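Questions we get about "lifetime" floor sealers, answered by people who have paid for a few of them.

## Does stone flooring need sealing at all?

Sometimes. Drip some water on it and wait ten minutes. If the spot darkens, the stone is soaking it up. If it doesn't, put your wallet away. Plenty of polished stone barely absorbs anything, and the salesman tends to skip that test.

## Is Skuriseo worth $200 a bottle?

We doubt it. The label says "molecular bond" and leaves it there. We wrote to ask what bonds to what and got a coupon back.

## Valudik says its sealer lasts 1,000 cleanings. True?

Ask what they cleaned it with. Plain water and a soft mop is a gentle test – vinegar is another matter, and it will etch marble whether the floor is sealed or not.

## I was quoted $1,389 for one hallway. Is that normal?

It's what Krajčí quoted Vendula Oravec too. She asked for the work itemized and the price came down to $649. Same hallway, same product. Make of that what you like.

## What about the lifetime guarantee?

Read whose lifetime. Tomanano's ends when you sell the house, move heavy furniture or use "unapproved cleaners," and the approved ones are all made by Tomanano.

## So what do you use?

A pH-neutral soap, a mop that's been wrung out properly, and a mat by the door. We reseal when the water test says so.
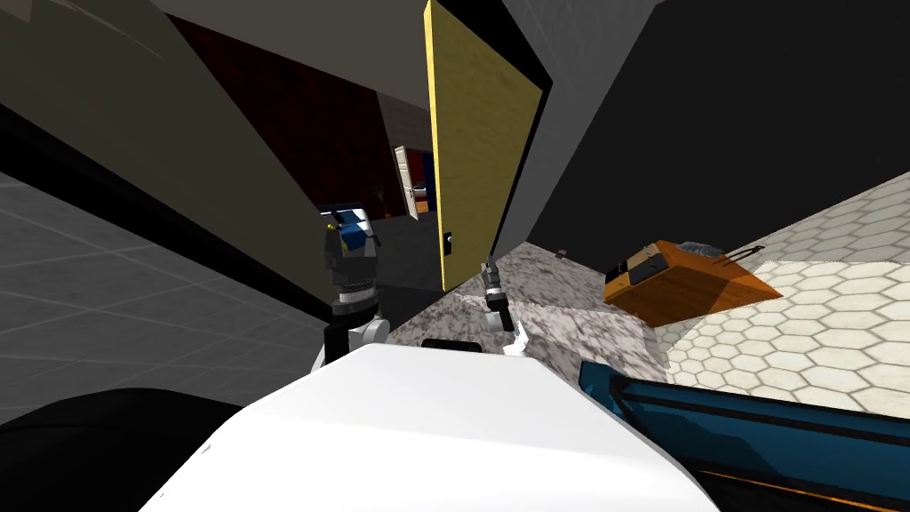 For the water test, try a few spots, including one near the sink and one by the entry. Wear is never even, and a single good result in a corner doesn't tell you much.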